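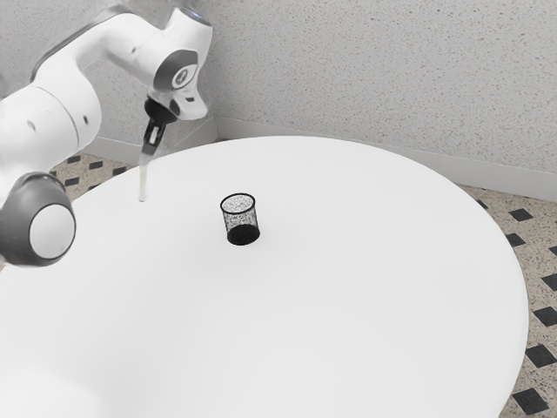 The mesh cup test in the simulator, arm on the left and plenty of bare table to play with.

Trying out grippers before you buy: tips from the bench

April 2026

If you have been thinking about a small robot arm for the workshop, or for one of those kitchen table projects that slowly takes over the kitchen, you will have found out that the arm is the easy part to choose. It's the gripper that keeps you up at night! We have been comparing a few of them lately, first on the computer and then on the bench, and what follows is a gathering up of our notes, in no very strict order.

Start on the computer

I do all my first trials in a simulator now. A round white table, a pair of speckled walls, a patterned floor, and one thing to pick up. You can be as clumsy as you like in there and the only thing you lose is an evening. Our room is called Varwood, for no better reason than that the folder needed a name, and it has served for every gripper on our list.

Keep the table bare at the start. It is very tempting to put out the whole washing-up (I did, on my first go, and spent the night looking at forks), but one object tells you far more. Add a second only when the first has become boring.

Why a mesh pen cup is such a good first object

A black wire-mesh cup, the sort you might keep pens in, is a lovely test piece. It stands up by itself, it is open at the top, and it gives you two quite different ways of picking it up. You can take it round the outside, which needs a gripper that opens wide enough, or you can drop one fingertip inside and pinch the wall. Try both and write down which one you would trust with a cup full of screws.

Mesh is also hard work for a camera. You see the table straight through the side, so the wall turns a speckly grey against a white top, and a depth camera may well decide there is nothing there at all. If your camera copes with mesh it will probably cope with your mugs. If it doesn't, have it look for the rim, which is solid and makes a nice clear oval from a raised viewpoint.

Long thin fingers or short fat ones?

We tried the Korko fingers, which are short and broad, and the Lekota ones, which are long and slim. The short pair felt steadier on a jam jar and on a block of beeswax. The long pair got down inside things beautifully and were my favourite for the cup, though they bent more than I liked when asked to carry something heavy at the very tip. For a kitchen drawer I would choose long. For a workshop shelf, short, and a bit of rubber stuck on the inside.

Pale, see-through fingertips look very smart but do check how your camera sees them against a white worktop. A strip of dark tape near the end was a great help to us on the real bench, and you can give them a darker colour in the simulator in a moment or two.

Watch the whole arm as well as the tip

A beginner's mistake, and one I still make. You stare at the fingertip and forget the elbow. The tip can be sitting happily at the height of the cup's rim while one of the big joints further back is hanging low over the edge of the table, and on a real bench that is where your tea is. Before any move, have a look along the arm from shoulder to wrist, and leave a generous gap between the fingers and the object until you are ready to go in.

Settings that worked for us

Approach height: 50 mm above the rim, then straight down.
Closing speed: the slowest on offer, and then a little faster once you stop wincing.
Trials: we ran 228 with the Lekota fingers before swapping, which was more than enough to see their habits.
Controller: Drurkivden, mostly for its big friendly stop button.

Save your starting pose under a sensible name. Mine was "pose new new 2" for a long while and I paid for it.

Moving to the real bench

Wipe the table, put the cup where it stood in the simulator, and mark the spot with masking tape. Expect the first few grabs to be off to one side. We were out by 11 mm, and the cure was simply measuring the arm's base again with a proper steel rule. Tall, light things tip very easily, so a folded tea towel under the cup saves a lot of chasing across the floor while you get your eye in.

Next on our list are wooden spoons, which roll.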